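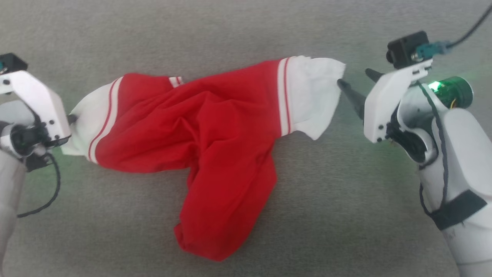 Rirura Open Day: Garment Handling Recordings

Data card, version 3
Maintained by Marisol Cervantes. Hardware questions go to Salvador Esteves.

Summary

This set holds recordings made at the Rirura open day in February, at the Corrigan building. Visitors came in small groups from 10 in the morning and watched a two-arm robot being operated on clothing. The operator sat to one side and talked to the visitors while working, so the pace is uneven. Expect long pauses.

Contents

episodes/ 800 recordings, one folder each
notes/ operator notes, plain text, one file per session
splits/ train.txt and heldout.txt
tools/ the viewer and a script that checks for missing frames

Each episode folder has one video per camera, the joint positions for both arms, and the gripper opening. Audio was not recorded. Clocks were synced at the start of each session.

Tasks

Operators picked up garments, spread them, folded them, or moved them to another spot. Visitors could ask for a task to be tried again, and those repeats are kept as separate episodes. Episodes that ended early are marked "stopped" in the notes.

Cameras

There is a head view and a view from each wrist. The wrist views lose sight of the garment often, mostly during approach and after release. We left these stretches in.

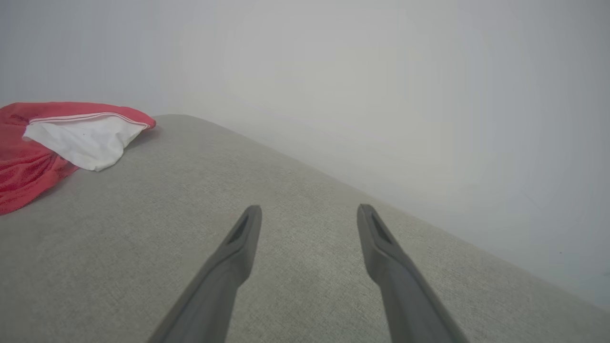 Wrist view: gripper fingers open over gray upholstery, red and white cloth at upper left.

Known problems

The cloth is sometimes bunched up so that its outline is hard to label. Labels for sleeves, legs and cuffs were done by hand from the head view and should be treated as a first pass.

The left and right wrist files were swapped in the first afternoon session. Version 2 fixed the names but not the notes, so a few notes still say "left" for right.

Exposure was set to automatic. Pale walls and light fabric can wash out.

Use

Urnalitz used an earlier version to test grasp detection and sent back most of the label fixes in this one. The set is too small and too chatty in its timing for work on speed. Please don't report cycle times from it.

Start with the viewer:

python tools/view.py episodes/500

Changes

3: label fixes, Grondbridge session added
2: wrist file names corrected
1: first release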